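What I learned making a shopping list for a robot hand

I have been promising for months to write down how the money side of our little bench went, and since three different people have now asked me in the comments what they should set aside for one of these, I am finally sitting down with a pot of coffee and a folder of receipts. Fair warning, I ramble. If you only want the totals, scroll until you see a number and you'll probably be fine.

We run a small workshop in Trallcombe, mostly fixing and rebuilding control panels, and last winter we decided we wanted an arm with a proper hand on it, fingers and all, to press buttons and turn switches while we did other things. Panels come back to us after a rebuild and somebody has to push every button over and over, and that somebody was usually me. I had the sore thumb to prove it!

My first budget was one line long. It said "arm and hand" and it had a figure next to it that I had copied straight out of a quote from Trondar. I was very proud of that budget. It lasted until the first delivery, when we had a hand in a box and nothing to bolt it to, no connector that fit our supply, and a table that wobbled if you leaned on it.

So we started over, and the second time around I split everything into four piles: the machine, what holds the machine, what the machine works on, and what wears out. I can't recommend this enough. The machine is the easy pile, because somebody hands you a quote. The other three are where you find out how much you forgot.

For the holding pile we put aside 2000 dollars, and that covered the brackets, the mounting hardware and a much heavier table. I had wanted to save on the table (I always want to save on the table) and I am so glad I was talked out of it. If you are reusing one you already own, put something heavy on one corner and push the opposite corner with a finger. If it moves, buy a new one.

The working pile was a happy surprise. We wanted a mix of push-button stations for the hand to practice on, with different colors and sizes and a few of those big mushroom stops, and I assumed we'd be buying them new. I went to Tomaszewski, the surplus place out past the feed store, and came home with a whole crate for 150 dollars. Some of the housings were scuffed up and one had a cracked corner, but the buttons themselves click just fine. Ask for mixed lots if you have a surplus dealer near you. They are glad to clear the shelf, and a variety is what you want anyway.

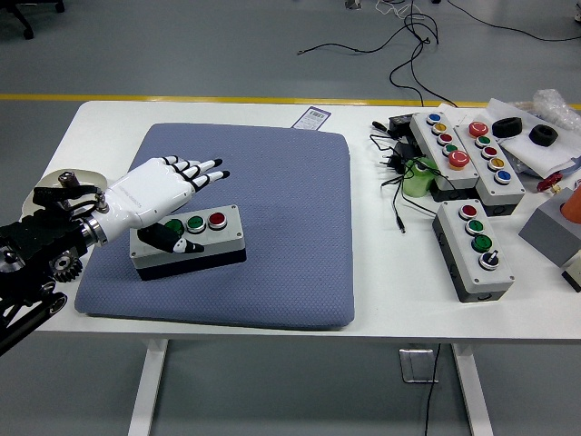

Then there is the wearing-out pile, which I had down as "misc." in the first budget, bless my heart. Spare fingertips, spare cables, fuses, tape, something soft to go under the boxes. We set aside 70 dollars a month for it and for the first couple of months I thought that was silly. In June it all went on cables and I had to borrow from the coffee fund. I now keep one spare of every cable in a drawer with its length written on the bag, and I order the replacement the same day I open one.

The one purchase I went back and forth on was the software license. We ended up with Silia, at 534 dollars for the year, and I nearly didn't do it because there are free things out there and I am stubborn. What settled it was sitting down and working out how many evenings I would spend getting the free option to talk to our hand. I like my evenings. Your math may come out differently, especially if you have someone in the shop who enjoys that sort of thing.

A few odds and ends I wish I'd written down at the start. Get shipping on the quote, and check whether it includes the heavy parts. Ask how long a replacement finger takes to arrive before you need one. Leave more floor space than the drawing shows, because cables have to run somewhere and so do chairs. And put your stop button in the budget as its own line, so it doesn't get traded away when things are tight.

Next on our list is a second table, and after that maybe better lighting, though I've been saying that about the lighting since before we had the arm. I'm still pulling together the quotes for both and I'll post them when they come in. If you've bought a bench lately and have a make you love, please leave it in the comments, I read all of them.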